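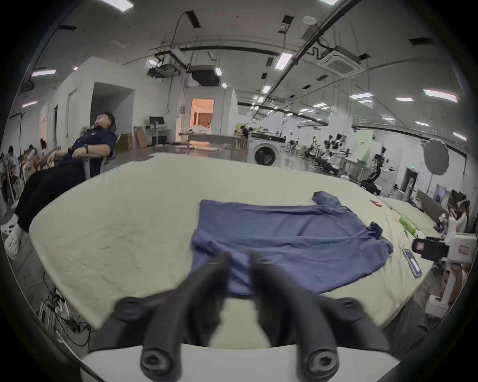 Wound Care and Follow-Up, Session 4: Pressure Injuries on the Ward
Module lead: Orvokki Kemppainen. Notes tidied up by Maham Rajput, who takes the blame for the spelling.

Before the session
Read the Nieminen case (handout 3) and bring a pen that works. The quiz at the start covers last week, including the part everybody hopes it won't.

1. What we are talking about
A pressure injury is damage to the skin and the tissue under it, usually over a bone, caused by pressure or by pressure together with shear. The old names are bedsore and pressure sore. You will still hear both, mostly from relatives and senior surgeons, and you should answer to either.

Usual places: sacrum, heels, hips, elbows, back of the head. Less usual, and therefore missed: behind the ears under oxygen tubing, the bridge of the nose under a mask, anywhere a catheter has been lain on all night. If a device touches the skin, look under the device.

2. Who gets them
People who can't move, or can't feel that they ought to. Poor nutrition, incontinence, poor circulation and advanced age all add to the risk. So does a long operation. Patients arrive from theatre with a beautiful suture line and a red heel, and only one of these gets mentioned at handover.

Risk scores are useful for making you look at the patient. They are less useful if filled in from the desk.

3. Categories
Category 1: skin intact, redness that doesn't fade when pressed. On dark skin redness may not show, so compare with the skin nearby for warmth, firmness, swelling or pain.
Category 2: partial loss of skin, a shallow open wound or a blister.
Category 3: full loss of skin, fat may be visible.
Category 4: full loss of tissue, with bone, tendon or muscle exposed or directly felt.
Unstageable: the base is hidden by slough or dead tissue. Write "unstageable". Do not guess a number to please the form.

Categories are not run backwards. A healing category 4 is a healing category 4, however much the bed manager would like it to be a 2.

4. The Nieminen case
Man of 77, hip repair, comfortable on the first evening. Heels recorded as "fine" on three shifts running, in three different handwritings. Sofia Gkikas found a category 2 blister on the left heel when she took his sock off. Discuss what "fine" meant.

5. Prevention
Inspect the skin on admission and again whenever the patient's condition changes. Reposition to a plan written for that patient. Float the heels clear of the mattress with a pillow lengthwise under the calves. Lift, don't drag. Keep skin clean and dry, and don't massage red areas, whatever your grandmother did.

A special mattress helps, provided it is plugged in.

For next time
Write 700 words on a device-related injury you have seen or read about. Braulio Cuautle is marking and stops reading at 701. Ida Vogler takes the dressings practical in July; sleeves above the elbow, no watches.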